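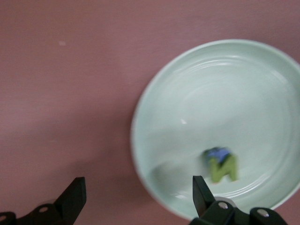

Section 2: Planning and budgeting before you order

Read this section before you fill in the order form. It covers the bench arm, the two-finger gripper, the wrist camera and the parts you supply yourself. Installation starts in Section 3.

Trimar bench arms are sold through Voltham, which also handles spares and returns. The arm can be ordered without a gripper or camera, but the steps below assume you want all three.

2.1 Write down the task

1. Write one sentence for each job the arm will do, for example "pick up a small toy from a plate and put it on the table". If a job needs more than one sentence, split it into two jobs.
2. List every object the gripper must hold. Measure the narrowest and widest part of each one and weigh it on a kitchen scale.
3. List every object the gripper must work near but not hold. Plates, trays and bowls belong on this list. Measure the height of the rim.
4. Mark each object as matt or shiny. You will need this for 2.4.
5. Put the jobs in order of importance. If the budget is cut later, drop jobs from the bottom of the list and check what equipment goes with them.

Note: Use the real objects when you measure. Sizes printed on packaging are often the size of the box.

2.2 Choose the bench and work surface

1. Pick a table that does not move when you lean on one corner. A table that rocks will need bracing or replacing, and either should go in the budget.
2. Allow clear space on all sides of the arm equal to its full reach plus the length of the gripper. Measure from the centre of the base.
3. Choose a plain, matt surface in a colour that differs from your objects. A dusty pink top under a pale green plate gives the camera an edge it can follow. White plates on a white top do not.
4. If you use a cloth or mat as the surface, buy two of the same batch. Replacements bought a year later seldom match, and you will have to repeat the camera set-up.
5. Check that there is a mains socket within reach of the control box without an extension lead crossing the floor.

CAUTION: Do not clamp the arm to a glass table or to a table with a loose leaf. The clamp load is concentrated under the base plate.

2.3 Choose the gripper fingers

The gripper is supplied with one pair of standard black fingers. Long fingers and soft pads are extra.

1. Compare the widest object on your list with the opening given on the gripper data sheet. Leave at least 10 mm spare in total.
2. Compare the height of any rim with the length of the fingertip. The fingertip must reach the object inside a dish before the wider housing behind it meets the rim. If it will not, order long fingers.
3. Think about where each finger will be as the gripper comes in. With a wide opening and a plate to one side, one finger may be over the plate while the other is over bare table. Both must clear the rim on the way down.
4. Order soft pads if you will be handling glazed or painted items.
5. Order one spare set of finger bolts with each gripper. They are inexpensive and small enough to lose on a workshop floor.

Note: Pads are a consumable. Enter them under running costs in 2.6, not under equipment.

2.4 Camera and lighting

1. Order the wrist camera with the arm if you can. Fitting it later means removing the gripper and repeating the alignment in Section 5.
2. Check what the camera must see. From the wrist, the fingers take up part of the view and a large plate may not fit in it. If a job depends on seeing the whole plate, budget for a second camera on a stand.
3. Look at your list of shiny objects. Glazed dishes show bands and points of reflected light. Plan for a wide, diffused lamp overhead and leave out narrow spotlights.
4. Allow for blur. An object can look smeared in a wrist camera picture, and software that needs a sharp outline may reject it. Ask your supplier what exposure settings the camera allows before you commit to a model.
5. If the room has a window behind the bench, add a blind to the budget.

CAUTION: Route the camera cable through the clips supplied. A loose cable can catch on the finger links. Cable damage of this kind is not covered by the warranty.

2.5 Practice objects

Set aside a small sum for things to practise with. Toy letters and blocks are suitable. They are light, come in strong colours and have flat sides the fingers can close on. Buy more than you need and keep the spares in the same box.

Choose crockery you can replace from an ordinary shop. For early work, use one plate size only and write its diameter on the planning sheet.

2.6 Fill in the budget sheet

The sheet is at the back of this manual. Complete it in this order:

1. Equipment: arm, gripper, camera, control box, clamp.
2. Bench items: table, surface or mat, lamp, blind, stand.
3. Safety items: stop button, floor marking, guard panels if people will pass behind the bench.
4. Running costs for the first year: pads, bolts, cables, practice objects.
5. Staff time: unpacking, set-up, training.
6. Delivery and customs charges, if any.
7. Contingency. Enter 10 per cent of lines 1 to 6.

Orders over £1,000 need a signed copy of the sheet. Voltham will not book a delivery slot until it has been received. Allow 38 working days from signature to delivery, and longer for orders placed after October.

Note: Tultville customers collect from the Ó Gríofa depot and should leave the delivery line blank. Bring a second person, as the arm and control box are packed in separate cartons.

2.7 Before you sign

Check the following with whoever will use the arm day to day:

- The task list is in order and every object has been measured.
- The finger length suits the deepest dish.
- The table has been tested for movement.
- The camera view has been considered for each job.
- Running costs are entered for a full year.
- Someone is named as responsible for spares.

Questions about finger sizes and pads should go to Yolanda Montoya in technical sales. Questions about invoices and staged payment should go to Tobias Whitlock in accounts. Quote the sheet number in both cases.

Keep one copy of the completed sheet with this manual. You will need the object measurements again in Section 6.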